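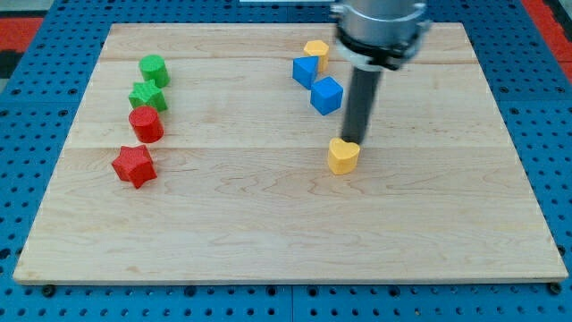
Mistamham toy library to stay put after landlord finds the other key

Mistamham's toy library will keep its room above the old bus office until at least next September, ending a dispute which has run for most of the year and which began with a cupboard.

Members were told on Tuesday evening that the building's owner, Odoi Lettings, had withdrawn its notice and offered a new lease on the same rent. The meeting had been booked for two hours. The news took 3 minutes, and the rest went on whether to buy a kettle.

The toy library lends puzzles, building blocks, dressing-up clothes and ride-on vehicles to families in the town for a small yearly fee. It has 221 households on its books, a figure that went up sharply once people heard it was closing. Several of the new joiners had lived in Mistamham all their lives and said they would have been heartbroken to lose it, once they had been told where it was.

Trouble started in the spring, when Odoi Lettings asked for the walk-in cupboard on the landing to be cleared so that a surveyor could look at a damp wall behind it. The library replied that the cupboard was locked and that the landlord had the key. The landlord replied that the library had the key. Letters on this subject went back and forth for eight weeks, growing more polite each time, until one of them turned out to be a notice to quit.

The key was found last month in the landlord's own office, on a ring labelled "boiler, Dendis Road". Dendis Road has no boiler. Behind the door were a folded paddling pool, most of a wooden farm and the town's missing Christmas star, for which the council had already paid for a replacement. The council has asked for the old one back and is understood to be thinking about where to put two.

The wall was dry.

Samira Salameh, who has run the Saturday opening since the library moved upstairs, said she was pleased with the result and would like it in writing. "They've been very nice about it, and they were very nice when they were throwing us out, so I'm going by the paper," she said. "I've got a shed full of ride-on tractors at home that I took in just in case. My husband would like them gone. He has mentioned it."

A spokesman for Odoi Lettings said the company had always valued the toy library as a tenant and put the matter down to "a crossed wire on access". Asked whether it would be paying for the van the library hired to move out, and then hired again to move back in, he said he would look into it. The van cost more than the library takes in fees in a month.

The new lease does come with some conditions. Pushchairs must no longer be left on the stairs, where they have been left since anyone can remember. Noisy toys may be tried out only in the back room, which shares a wall with Hiltero, the hairdresser's next door. Hiltero says it has never complained about noise and rather liked the xylophone, though it would not mind a rest from the fire engine.

There is also a clause giving the landlord the right to inspect any cupboard on two days' notice. The library has agreed to this and has asked for a spare key.

Normal opening starts again this Saturday at ten. Families who borrowed extra items over the summer to help empty the shelves are asked to bring them back in their own time, apart from whoever has the big marble run, who is asked to bring it back now. Late charges have been dropped until the end of September. The question of the kettle has been held over to the next meeting.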